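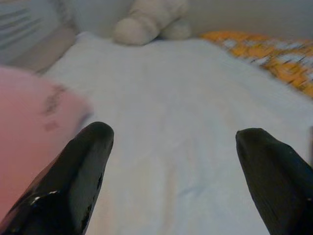 **Figure 1.** White fabric surface with pink fabric to one side.

### 4.2 Soft pieces and the trouble with edges

Of all the household cloth we looked at, the soft, fuzzy pieces gave us the most to think about. Flat cotton is a pleasure to fold and easy to write about: it has four corners, it creases where you press it, and two people watching the same fold will mostly agree on when it is finished. A fleecy throw has none of these manners. Its edges roll, its corners round off, and a crease pressed in with the palm of the hand has often opened again by the time the next one is made. We had expected this to be a minor category, and it ended up taking over most of our conversations.

The full Nindine set holds 300 folding episodes, 200 of them on woven cloth (sheets, pillowcases, tea towels) and the rest on knits and pile fabrics. Within that second group, 40 episodes involve a piece large enough that it can't be held square at arm's length. These are the ones we discuss in this section. All of them were coded with the Khosravi scheme, which sorts a fold into 3 phases: finding an edge, bringing it over, and settling the result.

The first phase is where the large soft pieces stand apart. With a sheet, finding an edge is nearly instant. With a bunched throw it can be most of the work, and we were delighted to see how many different ways there are of going about it. Some folders shake the whole thing out and let it land. Others feed the border through their fingers like a rope until a corner turns up. A few – and these became our favorite episodes – simply pick the cloth up from the middle, let the weight pull the folds downward, and look for a corner among whatever hangs lowest.

This lift from the middle deserves more attention than it gets in the laundry literature. It seems wasteful at first, as the cloth loses any order it had on the bed. But the hanging shape is full of information. Pile fabric falls in wide, rounded lobes, and thin cotton falls in narrow pleats, so a folder can judge the thickness and size of a piece before searching for its border at all. Graça Antunes, who coded the pile fabrics, began adding a short note on the hanging shape to each episode, and her notes proved so useful that we went back and added the same field for the woven cloth.

A second point concerns color. Coders found it much easier to follow a border when the piece and the bedding under it differed clearly, as with pink on white. Where the two were close in tone, rolled edges were regularly mistaken for inner folds. The Farnov coding sheet has no place to record this, and we would warmly suggest adding one. A single column for the bedding would do.

Soft cloth also holds a pinch in its own way. Pressed from both sides, pile fabric squeezes down into a narrow fold with fine wrinkles, while the material above stays full and loose. We treat that narrow fold as part of the first phase whenever no edge has yet been found.

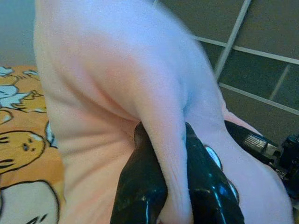

### 4.3 Settling the fold

The last phase is short and easy to overlook. In the Zolivel pilot it was left out entirely, and a fold was marked complete once the edge had been brought over. We kept it in, and we are glad we did. Patting, smoothing and tucking make up a large part of what people do with fleecy pieces, and the final pat in particular is nearly universal. We coded it as settling even when it changed nothing we could measure about the stack.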